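Oiling a wooden kitchen table – how often, and with what?
Home & Garden > Furniture care
Posted December 16, 2020

Nasrin Mousavi
Hello all! We've finally got a proper wooden table for the kitchen and I am completely in love with it. The seller in Boltton told me to oil it "when it looks thirsty", and I have no idea what a thirsty table looks like. My mum swears by olive oil, my sister says wax only. We eat at it every day and I bake on it most weekends, so it gets flour, tea, everything. What do you all use, and how often? I'd love the grain to really glow.

Jouko Valtonen
Lovely, welcome to the club! Please don't use olive oil, it goes sticky and starts to smell after a while. I use a hardwax oil on ours and it's brilliant – two thin coats, a night between them, and a light rub with a fine pad before the second. Reddish woods take it especially well.

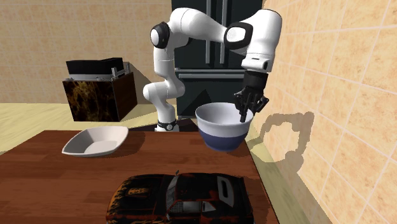

Reddish-brown table in the kitchen, large bowl on top.

As for thirsty: flick a few drops of water on the surface. If they sit up in beads you're fine, if they soak in and leave a dark patch it's time to oil. I do mine every 6 months, usually in April and again in autumn, and the bit where we sit gets an extra wipe whenever it looks dull. Go along the grain, leave it a quarter of an hour, then wipe off every last trace. And lay the rags out flat outdoors to dry, never in a heap, as they can heat up and catch fire!

Niilo Honkanen
wax is fine too. just no hot pans on it

Marlina Krishnan
Such a good subject! One thing to add if your top is made up of planks in different shades: oil deepens all of them, and the dark ones can go very dark indeed. Try a patch on the underside first and look at it in daylight the next day. I didn't, and I spent a whole winter getting used to my new, much moodier table (I adore it now).

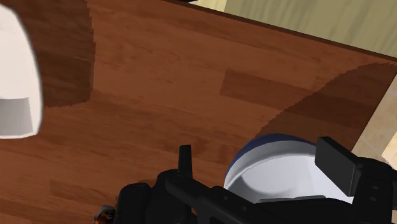 Kalevi Harju wonders whether any of this applies to a lacquered top, as his Saarinen table just lets the oil sit there in smears. It doesn't, Kalevi – oil can't get through lacquer, so a damp cloth and a dry one afterwards will do.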